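# Sorting Time in the School Recycling Room

Natália Šimko, Garba Onyeka
4/23/18

Our question was whether people sort small plastic waste faster when the bins have color labels or word labels. The idea came from the recycling room at Grultov, where both kinds are used and the wrong items still end up in the paper bin.

We made two sets of labels. Set A had a colored square and no text. Set B had the name of the material in black print. Each person sorted 100 items from a bag into the bins, first with one set and then with the other. Half of the group started with Set A – this was Jozefína Hrubý's suggestion, so that practice would not favor one set.
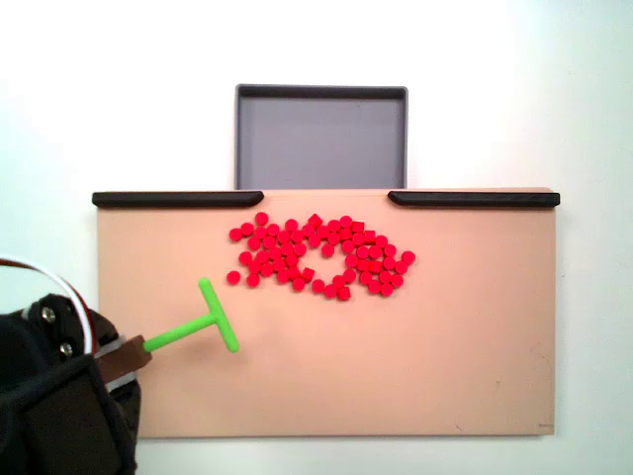

Project Reports, p. 2

Time was kept with a phone. We wrote down mistakes only after the bins were emptied, and a mistake meant any item in a bin for another material. Bottle caps were the hardest to agree on. We treated them as plastic even when they had a foil liner.

Color labels were faster for most people, but the number of mistakes was nearly the same. Two people said they had to look back at the key on the wall to remember which color was metal. Word labels needed no key, though the print was small and hard to read from the door.

We did not test younger students. Rostislav Halás has offered to let us repeat the test with his class in January, using larger print and a third set with both color and words.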